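Two months with the Priritz kit, and I'd buy it again

I want to make a case for bin picking kits sold to small shops, and the one I know best is Priritz, from Broltanis. We put it on the arm we had and gave it the dullest job I could think of, which was lifting painted wooden blocks out of a metal tray and putting them in a second one. I have been grinning about it ever since.

Blocks sound like a toy problem. Try it! They lean on each other, they slide into corners, and two of them side by side can look like one wide one to a depth camera. Priritz has to choose which block to go for first, and choosing is the part I think Broltanis got right. The software ranks its grasps and shows you the ranking before the arm moves, so when it picks badly you can see what it was thinking and change one setting. Our old setup (Hiris, which I liked for other reasons) gave you a yes or a no and left you to guess.
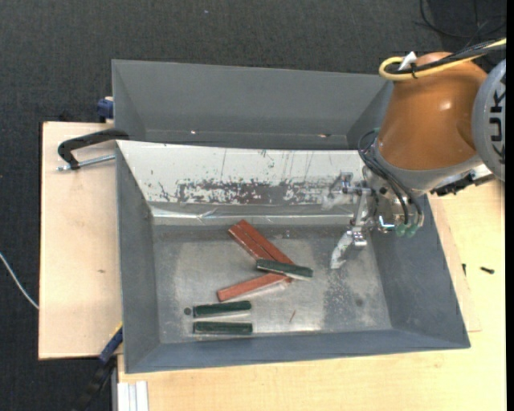 Vida wrote to me after an earlier draft of this and disagreed: "You're praising the easy half. Any decent kit can rank grasps on a plain box shape. Show me shiny parts with oil on them, and then tell me the license is worth it." Fair enough, and I haven't run oily parts. Our log stands at 2086 picks with 183 misses, nearly all of them on blocks lying over other blocks, and I wouldn't put that on a production line yet.

But I would put it in front of people who are learning, today. A kit that lets a beginner see a bad choice coming teaches more in an afternoon than a faster one teaches in a week. Setup took us 2 days, the manual is readable, and the gripper settings live on a single page. More of this, please, and a cheaper license for schools while they're at it.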